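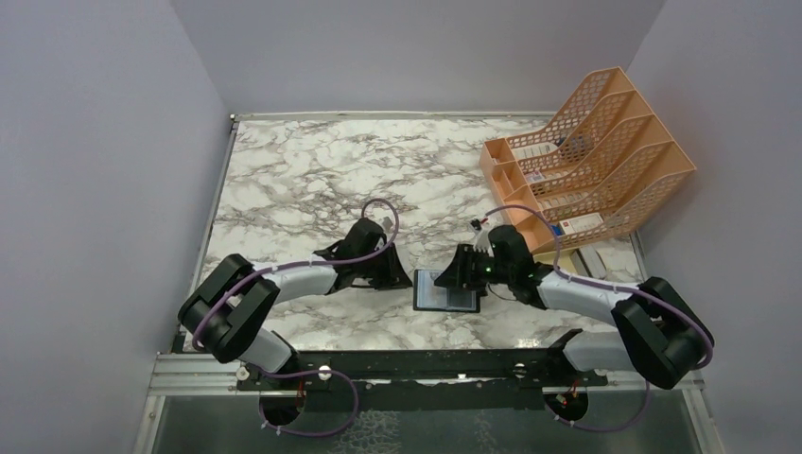

Figure 3. Phone on a marble-patterned tabletop, with the orange four-slot organizer and its white boxes in the corner.

Rekha Vashisht and Fasil Mamo
20th November

4.2 Where the phone goes

Of all the small things people keep on a desk, the phone gave us the most to think about, and the most fun. We collected 304 desk diaries in Zinville, and in 137 of them the phone had no fixed place at all. Papers had a tray, pens had a cup, but the phone just lay flat on the open surface (as in Figure 3), often within reach of an organizer that had room for it.

We love this finding! Slotted racks are sold for files, yet our diary keepers put almost anything in them: boxed supplies, mail, chargers, a paperback. Boxes do especially well. They stand up by themselves and a printed side can be read from the chair. A phone slid into the same slot drops out of sight, and several people told us they tried it for a day or two and gave up.

The angle of the rack matters too – more than we guessed in March, when the diary form had no question on it. An organizer turned slightly in a back corner, slots facing the sitter, was used about 64 times a month in the Gadanora group. Racks set square to the wall were used less, though that group was small and we would like to see it repeated. Section 4.3 takes up cables and chargers.

Contact: Desk Diary Project, Zinville | © the authors | Back to top

Comments

Umesh Solanki: Did you ask about left-handed sitters? My rack is on the other side and I never touch it.

Gregor Dow: Great section. My phone has been flat on the desk for years and it is staying there.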